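Shared laundry, separate baskets: a conversation with our residential services manager

The laundry at Skiltby serves three residential buildings and is open to residents from early morning until late evening. Following the review of household services completed in September, the Bulletin asked the manager responsible for the laundry how the room is run, what has changed, and what residents can do to make it work better for everyone.

The manager has held the post for 11 years and began by correcting a common assumption. "People suppose that our main expense is machines," she said. "Machines are bought once and looked after. What we deal with every day is clothing that has been left behind, mixed up or washed with the wrong things. Most of our correspondence is about a missing sock or a shirt that has changed colour."

The review recorded 2700 washes over the period it covered, and the manager considers the total manageable for the number of machines. The difficulty lies in the time between one load and the next. Under the former arrangement, residents placed clean clothes on top of the machine if the owner had not returned. The practice led to complaints, and it has been replaced by a basket for each machine.

"The basket stands in front of the door, on the floor, before anything is taken out," she said. "It is a small rule and it took a surprisingly long time to agree on. Some residents wanted a shelf, and one building asked for hooks. We tried the shelf for a month. Clothes fell behind it."

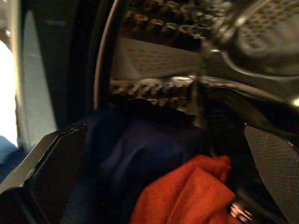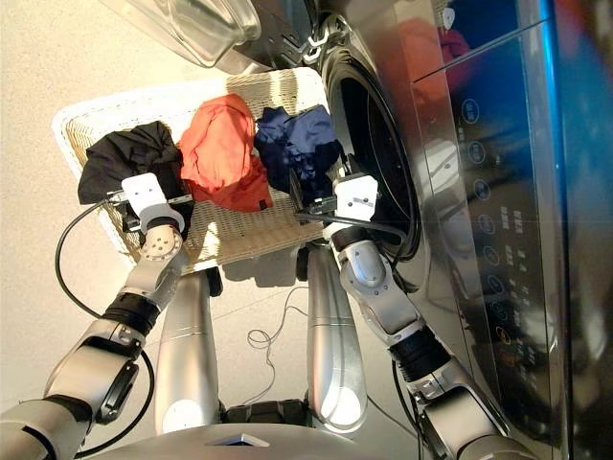
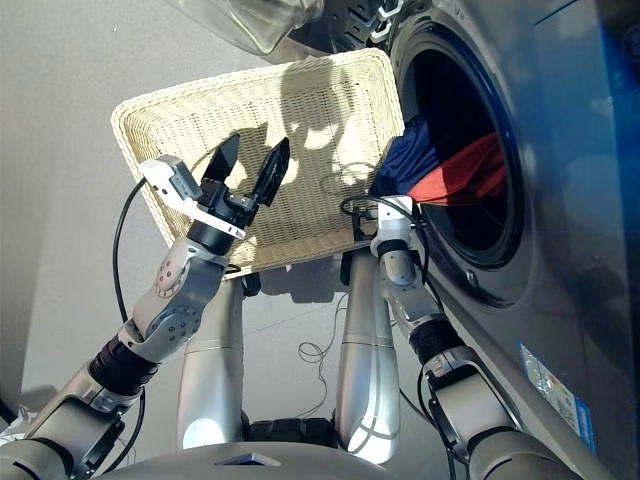

Choosing the basket took longer than choosing the room's new lighting. The Latberg buildings, which share a supplier with Skiltby, had used plastic crates, and the manager found them noisy on a hard floor and unpleasant to carry. A pale woven basket with a raised rim was preferred in the end. She pointed out that dark clothing is easy to see against it: a black garment and a navy one can be told apart from the weave and from each other, and an orange-red shirt between them can hardly be overlooked. "In the drum it is another matter," she said. "A navy garment lying in a dim drum can be missed by anyone in a hurry. We ask people to put a hand in and feel along the bottom and up behind the paddles before they close the door."

Asked whether a bright shirt should be washed with navy and black at all, she gave a cautious reply. Her own advice is to wash a new red or orange item alone for the first few washes and, after that, to put it with dark colours on a cool programme. The laundry does not enforce this. "We are not in a position to inspect loads, and I would not wish to be," she said. "We put up a notice. Those who have lost a white towel to a red jumper tend to read it."

The manager also spoke about items left in the machines overnight. These are now moved to the basket by staff at 7 in the morning and kept for 16 days, after which they are offered to the clothing exchange at Trelleo. Residents may collect them from the office at any time before then and are not charged. Labels help, she said, and a name written on the care tag in laundry pen is sufficient.

On the subject of maintenance, she asked that residents leave the machine doors slightly open after use, wipe the rubber seal with a dry cloth, and report any smell or unusual sound on the day they notice it. The maintenance contract is held by Bakker - a firm the residents' office has used for many years - and visits are arranged through the office. Residents are asked not to telephone the firm themselves.

The baskets require little care. They are brushed out weekly and should not be used to carry wet loads to the upper floors, as standing water weakens the weave. "A spun load is perfectly acceptable," she added. "A dripping one should go back in for another spin."

The manager is now considering a second folding table, which residents of all three buildings have requested. Space is limited, and a decision depends on whether the ironing boards can be moved to the adjoining corridor. Comments on the proposal may be left at the residents' office or in the box beside the laundry door.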